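Call for fans: a season-long panel on match predictions

Hindora is looking for football supporters to take part in a study of match predictions over one full season. We want 65 people. We would like most of them to be a bit suspicious of the whole idea, and if you have read this far with one eyebrow up, keep going.

Every week of the season, former players and paid talkers tell us who will win, by how much, and which midfielder wouldn't get a game for the other side. By the next round it has all been forgotten, and the same people are back on the same couch with a fresh set of scores. We have found very little sign that anyone goes back and checks. When a pundit gets one right, we hear about it for a month. When the same pundit gets six wrong in a row, the segment gets a new sponsor.

We would like to check. We would also like to check the supporters, because we suspect they are no better, and possibly worse when their own club is playing.

What you would be doing

Before each round you get a short list of matches. For each one you put down a score, and you mark how sure you are on a scale that runs from "guessing" to "would bet the car". Please don't bet the car. Predictions close 30 minutes before the first kick-off of the round and can't be changed after that, even if your goalkeeper does his hamstring in the warm-up.

A few times in the season you will also be sent a published prediction with the name taken off and asked whether you believe it. Some of these come from well-known ex-players, some from newspaper columns, and some from a plain formula that knows nothing except last year's table. You won't be told which is which until the end.

There are 732 matches on the full list, across several leagues. No one has to do all of them. You choose 2 leagues when you sign up and stay with those. We ask that one of them is a league where you don't support anybody, which some people find harder than it sounds.

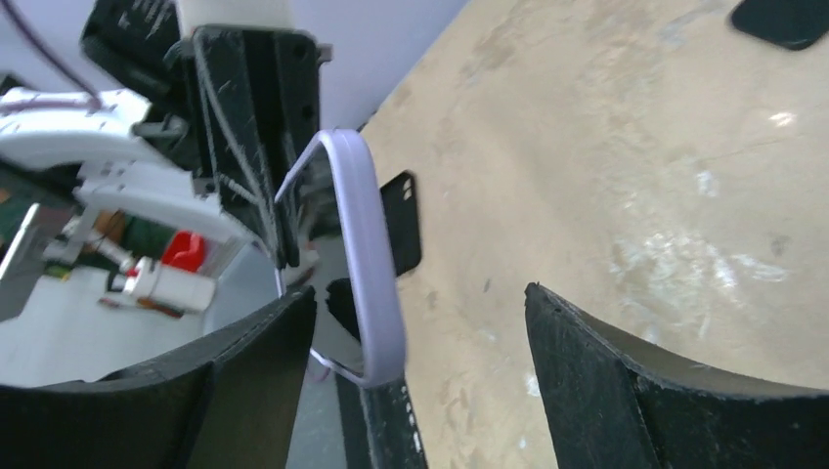
Predictions go in by phone, through a plain web form built for us by Soltel. It works on any phone made in the last several years and there is no app to download. We looked at apps and didn't like them. They want your location, they send you alerts at dinner, and within a fortnight they are offering you odds. The form wants your panel number and your scores, and that is the lot. It doesn't know or care whether you're on the latest model or an old handset in a lavender case with rounded corners, and it won't try to guess. If you would sooner use a laptop, the same page opens there. Paper entries were suggested in April and we said no, as we have all met the bloke who remembers his tip differently after the final whistle.

Who we are after

You need to be 18 or over, living in Australia, and able to read and answer in English. You should watch or follow football often enough to have opinions about it, though the opinions don't need to be good. We are happy to hear from supporters of clubs at the bottom of the table. In our small trial run they were oddly cheerful forecasters, and we'd like to know if that was a fluke.

We can't take people who work for a betting company or a football club, or who are paid for football commentary. We also can't take anyone who sells tips online. If you run a page with "banker of the day" in its title, thank you, but no.

You do not need to know what expected goals are. If you do know, please try not to explain it to the other panel members in the comments box.

What you get

The payment is a flat $30 for each block of the season you finish, paid by bank transfer at the end of the block. There is no bonus for being right. We argued over this one. A prize for accuracy sounds fair, but it pushes people toward wild scores in the hope of getting lucky, and we would end up measuring that. You get the same money for a terrible season as for a brilliant one.

At the end you also get your own record in full: every score you gave, how sure you were, and what happened. Some people in the trial asked us not to send theirs. That is fine too.

What we do with it

Your predictions are stored under a panel number. Your name and bank details are kept apart from them by Brevura, the firm handling payments, and are deleted once the last payment has cleared. We don't sell any of it. No betting company has put money into the study and we have turned down the one that asked.

The results will be written up in a report that anyone can read for free. We should be plain about what it can and can't show. A panel this size, made up of people who put their hands up, doesn't stand for all football fans. One season is short. A pundit may look sharp over a year through plain luck, and so may you. If the report finds nothing much, it will say so on the first page.

Leaving early

You can drop out at any time by replying "stop" to any of our messages. You keep what you've been paid for finished blocks. You can ask us to wipe your predictions as well, up until the report is being written. Missing a round doesn't count as leaving – people get married, phones go flat, some matches are on at four in the morning.

How to apply

Fill in the sign-up form on the Morin panel page, where the study is listed under "Football predictions". It asks for your age group, your state or territory, the club you support and the leagues you'd like. There is one written question: tell us about a football prediction you made with total confidence that turned out wrong. A few lines will do. Anyone who answers that they can't think of one will go to the back of the queue.

We will reply to everybody, including those we don't pick. If a place comes up mid-season we may write to you again, unless you tick the box asking us not to.

Posted 21 Jul 2026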